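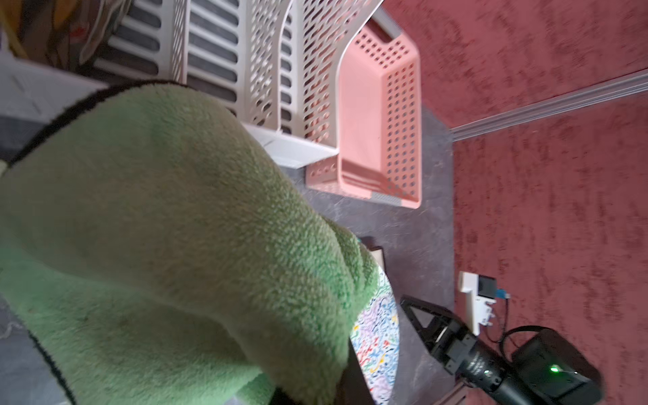 A reply to the January page says we were wrong to put cleaning before calibration, and that an arm which has been moved to another room should be zeroed first and wiped down second. Fair point. A second reply asked for everything in the order we do it ourselves, so the page has been rewritten that way. It covers one machine, the small Vundholm arm with the two-finger gripper and wrist camera, used on the floor at home for picking up cloth. Most of it will suit other small arms, but check the torque figures in your own manual.

Before you start

Press stop, let the arm settle on its rest, then switch off at the wall. Don't just pull the plug out of the back of the gripper housing with the power on. The connector will stand it a few times, then one of the pins goes dull and you get dropouts that look like a software fault.

Keep a tray for screws. The ones in the finger bracket are shorter than the ones in the wrist collar and will go into each other's holes without complaint. A long one in the finger bracket bottoms out before it is tight.

Where the arm stands

Pick a hard floor for the base if you have one. Carpet gives under load, and the arm then rocks a little at full reach, which the wrist camera reads as the cloth moving. If the base has to go on carpet, put a square of board under it and screw the base to the board.

Metal threshold strips are worth a look. A strip between two floors will catch a dragged fleece, and the edge of it can shine in the wrist camera. Either turn the base so that the reach stops short of the strip or mark the strip as a no-go line in the Somenis settings (Workspace, then Limits, then Add line). Save and restart. The line doesn't take effect until the restart.

Floor sockets and extension strips should be kept out of reach of the fingers as well. Draw the limit a hand's width wider than you think you need.

The cable

Nearly every stoppage we have had came from the cable. The usual mistake is leaving it to lie in a loop on the floor beside the gripper, where the next low pick can trap it or a trailing hem can hook it.

Run it back along the arm and fix it with hook-and-loop ties, one either side of each joint. Leave slack at the joint itself. To find out how much, switch off and move the wrist by hand to both ends of its travel, then tie off. Zip ties are too hard for this and cut into the sleeve.

At the housing end, make one small loop before the connector and tie it so that a tug pulls on the tie. Look at the sleeve there once a week. If it has gone shiny, move the tie along a bit. If you can see the inner wires, replace the cable. Tape is no good on a part that bends all day.

Vundholm sell a cable with a moulded bend at one end. The Kaushik one is straight and a bit stiffer, cheaper, and fine if you have room behind the wrist. Don't mix a Kaushik cable with the older Vundholm clip, which is too narrow for it.

Zeroing after a move

Any time the base has been lifted, do this before anything else:

1. Clear the floor under the arm.
2. Switch on and wait for the light on the housing to go steady green.
3. Run Home from the menu and watch the fingers close and open once.
4. Lower the gripper onto the flat card that came with the arm until both fingertips just touch.
5. Press Set.

If one fingertip touches before the other, stop and check the bracket screws. Don't try to correct it in the settings. We did, and spent an evening chasing a pick height that was different on the left and the right.

The card is easily lost. Any flat stiff card will do if it is 1 mm thick, but use the same one each time and write on it what it is for.

Cleaning

Fleece is the worst cloth for this job. It sheds into the finger pivots and round the ribbed collar, and it packs down to a sort of felt that you can't blow out.

Use a dry paintbrush with the bristles cut to half length. Work it round the collar while turning the wrist by hand, then do the pivots with the fingers open, then with them closed. Pick out anything left with a wooden cocktail stick. Don't use a metal pick near the camera window.

The window wants a soft lens cloth and nothing wet. If there is a greasy mark on it, breathe on the glass and wipe from the middle outwards. Kitchen spray leaves a haze that you won't notice until the evening light comes in low.

No oil on the pivots. They are plain bushes and run dry. Oil holds the fluff in, and some of it will end up on your blankets.

Finger pads

The grip pads last 4000 picks on cotton and well short of that on fleece. The counter is under Service in the Somenis menu and has to be reset by hand when you change them. Ours were changed at 1000 the first time, in a panic, when the gripper kept dropping the edge of a throw. The pads were fine. The fingers were closing in the thick of the bunched cloth, and it slid out under its own weight.

To change a pad, warm it with a hairdryer on low, peel it from the tip end, and clean the metal with isopropyl alcohol. Let that dry fully. Press the new pad on from the bracket end so that the air goes out at the tip. Leave the arm off overnight.

Setting the grip for blankets

Start with the force at 9 and the approach set to Low. With a bunched blanket, aim for a fold standing up from the heap, or for the edge trim if there is a loose bit. Trim is firmer than pile and gives the pads something to hold.

A fleece lying over a busy pattern is harder than one on a plain floor. If the arm hesitates or comes down beside the cloth, take the patterned thing away and try again before you touch any settings. Dark trim on a dark floor can give the same trouble, and a lamp moved to one side usually sorts it.

If the fingers keep closing on nothing, lower the pick height by one step and no more. Two steps puts the fingertips on the floor with some fabrics, and that is how brackets get bent.

Perforated plastic baskets need a note of their own. A fingertip will go into a handle hole or a slot and stay there. When it happens, press stop, open the fingers from the menu and lift the basket off by hand. Don't drive the arm backwards. Keep baskets outside the limit line and only bring in the one you are filling.

Bracket screws

Check the finger bracket once a month. Hold the tip of the finger and try to move it sideways. A little give at the pad is normal, but a click at the bracket means a loose screw. Take it out, clean the thread, put on one drop of the blue threadlock and refit. Do one screw at a time so the bracket stays square.

Spares

The Vundholm finger bracket is part 17 on the exploded drawing at the back of the manual. In the first printing it is shown the wrong way round. The mounting plate goes towards the wrist.

The counter at Kirgate keeps pads and screws but orders brackets in, so ring first. They will also test a cable while you wait if you take the housing along with it.

Page changed 10 February 2025. Zeroing moved above cleaning, note on baskets added.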